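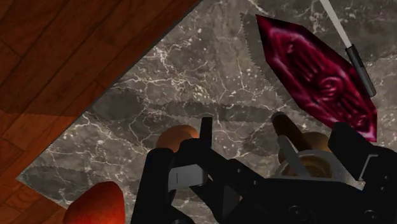 ¿Cada cuánto hay que revisar el cero de los dedos de la pinza en la celda Didum?

Después de cada cambio de dedos, y también cuando el contador de ciclos pasa de 129 desde la última revisión. Lo escribo aquí porque en junio lo hicimos de dos maneras distintas y los registros no coinciden.

Entrada de la mañana, 7:00. Celda Didum, en el simulador Evangelista.

He cargado otra vez el modelo de la pinza negra con la configuración de Sterkham. Al cerrar, el dedo izquierdo llegaba 2 mm antes que el otro. El modelo geométrico está bien, el error estaba en el archivo de parámetros: el offset del dedo tenía todavía el valor antiguo, 106, de la versión de Mudusex. Lo he puesto a cero y he repetido el cierre sin pieza. Ahora los dos dedos llegan juntos.

Con el suelo de mármol y de madera he dejado la misma fricción para las dos superficies, para no mezclar dos problemas en una prueba. Los objetos redondos todavía ruedan demasiado cuando el dedo los toca de lado. No he cambiado su masa.

Pendiente:
- copiar el archivo corregido a la carpeta común (el viejo no borrarlo, cambiar el nombre)
- bajar la velocidad de cierre y hacer hasta siete repeticiones con el objeto rojo alargado
- mirar por qué el aviso de colisión de la muñeca aparece al arrancar y después se va solo

Apago la celda a mediodía, el registro queda abierto.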